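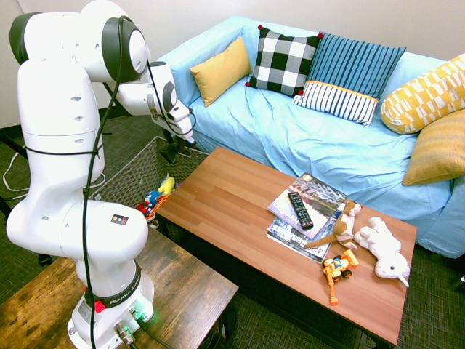
Sigita Jaunzems asked at the October review whether the slipcovers should be replaced at all, given that the frames and seat foam will outlast two more sets in any case. Her point is taken up under item 2.

1. Work completed
The inventory of soft furnishings at the Malerska and Vītola sites is finished. It lists 1028 pieces: sofas, slipcovers, cushions, throws and rugs. Of these, 464 are cushions. Each piece has a line in the register with its room, cover type, closure and condition grade. Sofas are entered with their cushions as one set, so that a cushion moved to another room shows up at the next check.

2. Slipcovers
Creasing across the seat was graded separately from wear. A rumpled cover in sound fabric is refitted and stays in service. Covers with open seams or thin fabric at the arms go to Raka for repair — replacement is proposed only where the repair quote exceeds the price of a new cover.

3. Cushions
Patterned covers were the slowest to grade. Checks and stripes hide light soiling, and tassels and trim have to be inspected by hand. Plain yellow covers show marks early and will be washed on the shorter cycle.

4. Spending
Nearly 100 hours of grading time remain in the budget. The Flimow invoice for labels has been paid. No change to the approved total is requested.

5. Next period
Repairs at Raka, then a second check of the Vītola lounges.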